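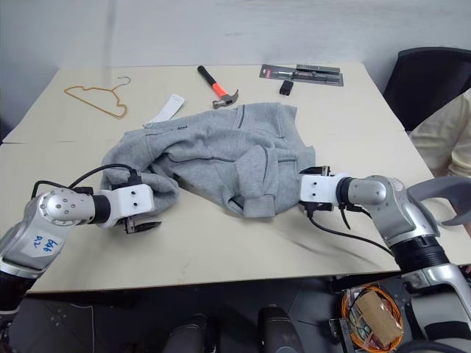 The Tandon Toma came back to my desk in October, and I've barely listened to anything else since! It's an open-back headphone at $1,099, which puts it right up against the Burkora I raved about last winter, and the two couldn't be more different. The Burkora is all sparkle and speed. The Toma is thick and cozy through the mids, like a gray fleece hoodie bunched up on a table, and there's still plenty of air around cymbals and strings. Male vocals are gorgeous on it (I played the same two Alcides Chambi records three nights running).

Bass reaches deep, with a bit of extra weight in the kick drum that I love and some of you won't. Upper treble can get a touch hot on older rock recordings, and swapping to the velour pads calmed that down for me. Power needs are modest too. My little Pimus amp never went past noon on the dial.

The full write-up, with pad comparisons and EQ settings, goes up December 27, 2024. Send me your test tracks before then, the weirder the better!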